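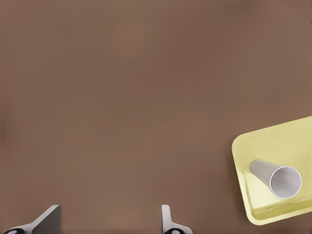 **Janaína Camargo**
*Events and Membership, Bonora Neighbourhood House*

Oct 31, 2021

Well, we did it. The swap shelf is back, the kettle is back, and I've got a sore throat from talking to so many of you in one morning (worth it!). I'd forgotten how loud the hall gets once the chairs are out and everyone's found someone they haven't seen since before the winter.

For those who missed the last newsletter, or who used it to line the chook pen, the swap shelf is the long bookcase just inside the side door. You bring a jar of something, you take a jar of something. Jam, relish, pickled onions, lemon butter, whatever you've got too much of. We started it years ago with three jars of my mum's fig jam and a bottle of tomato sauce that had a bit of a fizz to it, and it's now the thing people ring the office about more than anything else.

So, the season. It was a strange one for stone fruit, wasn't it? My apricots last summer were the size of marbles and I'd written the tree off completely, and then the plums came on so heavily that I was leaving bags on people's doorsteps like a burglar in reverse. I've still got plum jam in the laundry cupboard, plum sauce behind that, and something labelled "plum ???" in my own handwriting which I will be opening alone.

The citrus, though! I don't think I've had a better year. The Seville oranges from Leite Street were gorgeous, thin-skinned and properly bitter, and Dalva Meireles ran her marmalade morning in July with every burner going. I went along meaning to take notes for you all and ended up slicing peel until my thumb went numb. A few things I did manage to remember:

- Soak the peel overnight. Dalva won't budge on this and, having tried it both ways, I won't either now.
- Put the pips in a square of muslin and squeeze it hard once it's cooled a bit. The slimy stuff is your set.
- Don't add the sugar until you can squash a bit of peel between your fingers. It won't get any softer afterwards.
- Warm the sugar in a low oven first if you've got the room.
- Let the pot sit for ten minutes or so before you fill the jars, or all your peel will float up to the top and look silly.

I made a double batch at home the week after and got cocky about the size of my pot. Please don't do a double batch in a normal pot. It took forever to come to the boil, and by the time it set it had gone the colour of strong tea. Tastes lovely, mind you, a bit like toffee, and my brother's asked for more, but it isn't what I was going for.

**Jars, jars, jars**

We are desperate for small ones. Everybody brings the big pasta sauce jars, and bless you for it, but a whole big jar of chilli jam is a commitment most households aren't ready for. Anything around the size of a mustard jar is perfect. Labels off if you can manage it. I've had good luck rubbing the sticky bits with a paste of bicarb and cooking oil and leaving it while I watch the telly. Lids need to be free of rust and dents, and they need to not smell of pickles, which rules out more of them than you'd expect. If you're in doubt, buy new lids. Hustley Hardware on the main road has the common sizes behind the counter now, so you'll have to ask.

I should say thanks here to Harish Pathak, who brought his lime pickle to the reopening and didn't get to take a single jar home with him. It's the hot one. I put a spoonful in a cheese toastie and had to go and stand on the back step for a while, and then I went in and made another one. He's promised to write the recipe out properly for the next issue, with real amounts in it. The version he gave me over the phone was mostly "until it looks right".

**The raffle and where the money's going**

The raffle raised $591, which is our best since we moved into the hall. The hamper went to Marius Tudose, who swore he'd never won anything in his life and then won the meat tray at the footy club as well, so I'd suggest standing near him if you're buying a scratchie. Of that money, $270 has gone straight on a second-hand preserving pan, a big wide heavy one, and it'll live in the hall kitchen for members to borrow. Sign the book when you take it. Bring it back clean. I know I sound like your mother, but sugar burnt onto the bottom of a pan is a whole afternoon of somebody's life.

The rest is sitting in the account towards the new stove. We need $2,000 to get a decent one put in and we're getting there slowly, so if you've got ideas for raising a bit more, come and bend my ear. Jeferson Moura has already suggested a scone bake-off with an entry fee, and I think he only wants it because he knows he'd win.

**What's coming up**

Beginners' chutney is next on the list. It's a good place to start if jam makes you nervous, as there's no setting point to fret about. You cook it until a spoon dragged across the bottom leaves a clear path for a second or two, and that's really the whole test. We'll be using green tomatoes and last year's dried apricots, and you'll take a jar home. Bring an apron, a chopping board and a knife you like. Places are limited by bench space, so put your name down at the office early.

After that it's berries, weather permitting. The Umer Road farm has said we can come and pick again once the strawberries are in full swing, same price as last time, bring your own buckets. Wear a hat. I came home last time with a part line so sunburnt I couldn't brush my hair.

And one small request from me. If you put a jar on the shelf, please write on it what's inside and when you made it. We had a lovely looking row of dark red jars at the reopening with no labels at all, and I had people holding them up to the window guessing beetroot, guessing cherry. I took one home. It was rhubarb and ginger, it was delicious, and if it was yours, could you please ring me? I'd like the recipe, and I've got your jar washed and ready to go back.

Janaína x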